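Osis to Reissue 1995 Debut From Original Tapes

Dec 11, 2018

The four-piece Osis will reissue their first album, Vieira, next month through the Grorham label, in a new transfer made from the original half-inch stereo masters. The pressing is limited to 1000 vinyl copies, with a download of the same 24-bit files.

The album was recorded in 1995 and until now has been sold only on CD, from a digital copy with a fault in the left channel on two songs. Engineer Seema Sandhu baked the reels before playback and made the new transfer in a single pass per side. No noise reduction was used — tape hiss is audible in the quieter introductions.
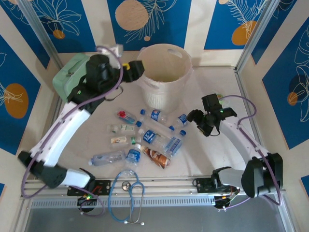

White bucket against a wall of blue panels and line-drawn flowers.

Running time is now 77 minutes, up from the CD, with four live recordings added at the end. Vinyl buyers get the set on two discs cut at 33 rpm. Singer Keisha Gallagher and guitarist Edivaldo Sampaio approved the test pressings in early December, after a first set was rejected for off-center holes on the second disc.

"The bass was always on the tape," Sampaio said. "The CD rolled it off below 60 hertz and we were too green to complain." 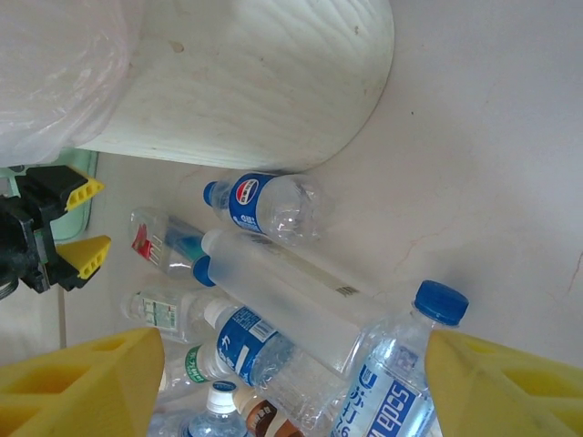
Percussion on the closing song, "Nollix," has been remixed from the multitrack, the one place where the reissue departs from the 1995 balance. Drummer Bonifacio Casado played most of the part on found objects, recorded with one close microphone and one room microphone. Clear plastic drinking bottles with screw caps, the sort discarded by the dozen, supply the dry clicking figure in the second verse. It was buried under the organ before and now sits six decibels higher.

Aparecida Batista, who played the organ, wrote the liner notes. Orders open through the label's mail-order page, limit two per customer. Tour dates have not been set.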